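クレスデン　第二話「青緑」

投稿　2020年10月11日(日)

論文の締切まで二日。ヴィーラ・リセンコはまだ上着を脱いでいなかった。

「また握ったのか」
「握った」
「どれを」
「青緑。いつも青緑」

フセヴォロドが端末の前で伸びをする。背骨が鳴る。コーヒーは冷めきって、膜。二人とも昨日から家に帰ってない。

手法は単純だった。少なくとも書類の上では。腕に目標を教えない。片付けろとも、積めとも言わない。ただ、次に起きることの予測がいちばん外れそうな物に手を伸ばせ、と。外れたら学ぶ。学んだら飽きる。飽きたら次へ行く。ボルタリ、と名づけたのはルキアンで、由来は誰にも言わないまま一月に辞めていった。

飽きるはずなのだ。

試行2,445回。その大半で、ボルタリは青緑に戻ってくる。予測誤差はとっくに底を打ってるのに。引き出しもある、布もある。布なんて毎回ちがう形に崩れるから、理屈ならあっちに夢中になるはずだった。

「布は？」
「触って、やめた」
「針金のクリップは」
「一度も」

ヴィーラは黒い幕をくぐって机のそばに立った。
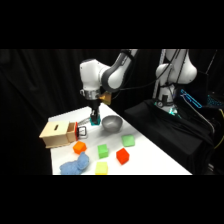

二　ノスウッドの手紙

指先が青緑をはさんだまま、白い天板のすぐ上。置くのか、上げるのか。待った。息まで止めて。

「動かないな」
「考えてるのよ」
「考えない。計算してる」
「じゃあ計算が長い」

銀灰色の鉢が光っている。入れろとは教えていないのに、入れてほしくなるのは人間のほうだ。ヴィーラは自分の手がポケットの中で握られてるのに気ずいて、開いた。

ノスウッドの査読者からの手紙は、印刷して端末の横に貼ってある。ナディア・セメニュクという署名つき。署名する査読者なんて珍しい。

「好奇心の定式化は興味深いです。しかし固執が見られるなら、それは好奇心の失敗ではないでしょうか。」

失敗。二人で何度も読んだ。フセヴォロドは怒り、それから黙り、それから記録を全部洗いはじめた。握った時刻、離した時刻、角度、力。今夜もその続き。

「ヴィーラ」

声が変だった。幕の向こうから。

「なに」
「ちょっと来て。いや、そこにいて。いや来て」

画面。散布図。横軸が試行、縦軸が離すまでの時間。ばらばらの点、と思っていた。ずっと。

「色を分けた。角度で」

点が筋になる。一本、また一本。少しずつ傾きながら。

「320回をこえたあたりから、同じ握り方が一回もない。」
「一回も？」
「一回も。わずかにずらしてる。毎回。角をすこし、高さをすこし。こいつは青緑に固執してるんじゃない」

フセヴォロドは言葉をさがして、口を開けたまま、見つからない。

「青緑で、測ってるの」ヴィーラが言った。「自分の指を」

予測誤差を物ごとにしか集計していなかった。だから底に見えた。手首の側で集計しなおせば——フセヴォロドはもう打ちはじめていた。速い。打ちまちがえて、消して、また打つ。

「下がってない。全然下がってないぞ、ここ。ずっと面白がってる」
「面白がる、って書いたらセメニュクに消される」
「書かない。言うだけ」

なぜ青緑だったのか。それはわからない。最初に握れたのがそれだったのかもしれない。初期の記録はルキアンが持っていった箱の中で、箱の行き先はたぶんコスティウクの倉庫。電話するか。この時間に？　する。呼び出し音。出ない。

ヴィーラは題を直した。「探索の停滞について」を消して、カーソルが点滅するのを見ていた。四節は書きなおし。図も全部。ハンナに英文を見てもらう約束は朝いちばんで、その朝がもう窓のところまで来ている。

「間に合う？」
「無理」
「書く？」
「書く」

幕の奥で、モーターが短く鳴った。

二人とも振りむいた。フセヴォロドが先に立って、椅子が倒れて、だれも起こさなかった。

（第三話につづく）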